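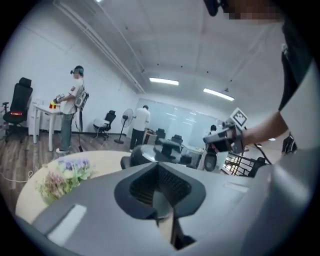
Slow down, you're teaching it to rush, Hiyori Katayama told me, and I hadn't even gotten the fingers closed yet. I'd been in the room for maybe five minutes and I was already a bad influence on a machine.

I came to Skomside on a Sunday to learn how you show a robot a household chore by doing it yourself. I'd pictured a lot of typing. What I got was a gripper to hold in my hand and a task card that said, in full, "move it over, put it down, let go." You do that. Then you do it again. By lunch the counter on the wall said 655 for the whole crew, and I'd contributed 17 of those (11 after the checkers threw out my worst ones!).

The project is called Nirnum, and it's run by a small outfit named Standberg that used to do things the other way, with a person at a desk steering an arm by remote control. They still do some of that. I tried it for half an hour and it was like eating soup with somebody else's arm. There's a lag, you can't feel anything, and every move comes out in little nervous steps. With the gripper in your own hand you just reach. Your elbow knows what it's doing, and all the timing that goes with a normal reach gets saved along with it.

The trouble is that your elbow knows too much. I kept cheating without meaning to - twisting my wrist in a way no arm could follow, or nudging something into line with my free hand. Each of those gets a run thrown out. Katayama goes through the rejects in the evening with a cup of barley tea, and she says she can tell who did which one by how they let go. I'm a dropper, apparently. Her advice was to touch down, wait a beat, and open the fingers like you're trying not to wake a cat.

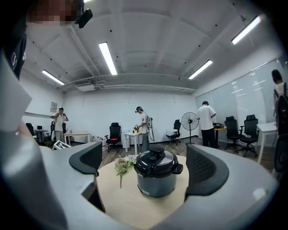

Picking what to practice on is a bigger argument than I expected, and I heard it twice before three o'clock. One side wants plain blocks and nothing else until the numbers look good. The other side wants real stuff, the sooner the better, and after a day of it I'm with them. A pressure cooker has a knob on top, a handle sticking out at the side and a glossy lid, so you have to decide where to go in before you've moved an inch. Artificial flowers are a whole different headache: do you go for the stem or the blossoms? I went for the stem nearly every time, and Katayama made me mix it up so the robot wouldn't pick up my habit as if it were a law.

The robot itself is nicknamed Yu, and I'd been hoping for a bit of drama when we finally met. We didn't get much. They loaded a version trained on the earlier sessions, set a cup in front of it, and Yu reached out, stopped just short, backed up and tried again. It got the cup on the second go. I cheered, a little too loudly. Then it held on to the thing for what felt like a week before letting go, and Katayama gave me a look, because that long wait was her cat advice, learned from a few hundred people-hours of being told to be gentle.

So now they're collecting runs with a shorter pause. The target for the month is 757 good ones, and I went back after dinner to add a few more. My wrist hurts. I've also caught myself setting down my coffee mug very, very carefully at home, and my husband would like to know when that's going to wear off.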